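Home Guides Teleop Datasets Parts Bin Contact

Filed under: Robot Learning > Collecting Demonstrations

Recording Your First Set of Two-Arm Household Demos

If you've got a pair of arms, a head camera and a policy you're itching to train, the next thing you need is examples, and a lot of them. I love this part of the work! You get to know your robot better in a week of collecting than in months of reading papers, and you start seeing furniture in a completely new way (every chair is a collection of handles, every tablecloth is a puzzle).

This guide covers how we run a collection session for big, awkward household objects: chairs, poles, boards, plastic sheeting, that kind of thing. Small blocks on a clean table are fine for checking that your pipeline works, but I'd move on from them as soon as you can.

Before you start

Write the task down in one sentence. Ours for the Terthorpe set was "clear the table and put each item where it belongs." Then write down where each item belongs, because you and your co-operator will disagree about it by lunchtime if you don't. Colm Tierney and I once recorded a whole morning with him laying boards flat and me leaning them up, and the policy we trained on it would carry a board halfway and then dither.

Next, check your clocks. Camera frames and joint readings need to share one time source. Tap a gripper on the table a couple of times at the start of the session, then look at the recording and compare the contact in the video with the bump in the joint torque. If they're more than 2 frames apart, stop and fix it now.

Set your episode length limit as well. We cap ours at 115 seconds. Anything longer usually means the operator got stuck, and long stuck stretches teach the robot to be stuck.

Laying out the workspace

Put out more than the task strictly needs. A real room has chairs pushed up against things and a remote left on a counter, and you want all of that in your data. Change the layout between episodes - slide a chair, turn the board, bunch the sheet up on one side. We use a little shuffle list that Janaína Evangelista wrote, called Duveck, which spits out a new arrangement every time you press a key. A deck of index cards works just as well.

Black plastic sheeting is one of my favorite surfaces. It wrinkles differently every time, it throws back glossy highlights, and it gives the vision side of the model something hard to chew on. Expect your early policies to grab at the shiny folds. Keep recording and they get over it.

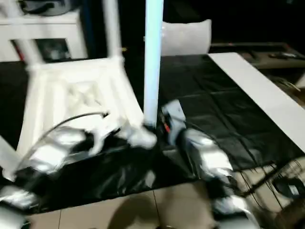
Once the layout is ready, take both arms to the home pose and start the recorder before you take the controls. Leave a second of stillness at the front. It makes trimming so much easier later.

Driving the arms

Go slower than feels natural. Fast moves smear the camera view, and if the object is a streak in half your frames the model has very little to learn from. Some blur is fine and you'll never get rid of it all, but try to ease off in the last few inches before each grasp.

For tall thin things like poles, grip low and close the fingers fully before you lift. Pause for a beat after closing. That pause shows up in the data as a clear "I have it" moment, and our policies got noticeably steadier once we all started doing it.

For chairs, go for a leg or a crossbar and keep the second arm nearby even if it has nothing to do yet. Try not to park the idle arm in the same spot every time. We did that in the first Pena batch and the robot learned to love that spot more than it loved the task.

Watch your cables! A loop of cable over an arm can snag on a chair leg, so run the arm through its full reach at the start of the session and see where the slack ends up. Anything on the floor should sit outside the area your base drives over.

Keeping and tossing

Tag each episode right after you record it, while you still remember it. We use three tags: clean, recovered and bad. Clean means it went as planned. Recovered means something slipped and you fixed it - keep these, they're gold. Bad means you gave up, hit a joint limit or lost a camera.

Don't toss an episode for being a bit ugly. I used to throw out every fumble, and Janaína talked me out of it after she trained on my rejects and got a policy that could pick up a dropped board.

How many do you need?

More than you hope, fewer than you fear. Our Costello run had 368 kept episodes across 2 rooms by the end of October, and the grasping looked good well before that. Placement took much longer to settle. Train a quick policy early, watch where it fails, and spend your next session recording exactly those moments.

Back up the raw files before you trim anything, and keep the shuffle settings in the same folder as the episodes. The next guide covers trimming and re-tagging, including the script we use to find dead time at the ends.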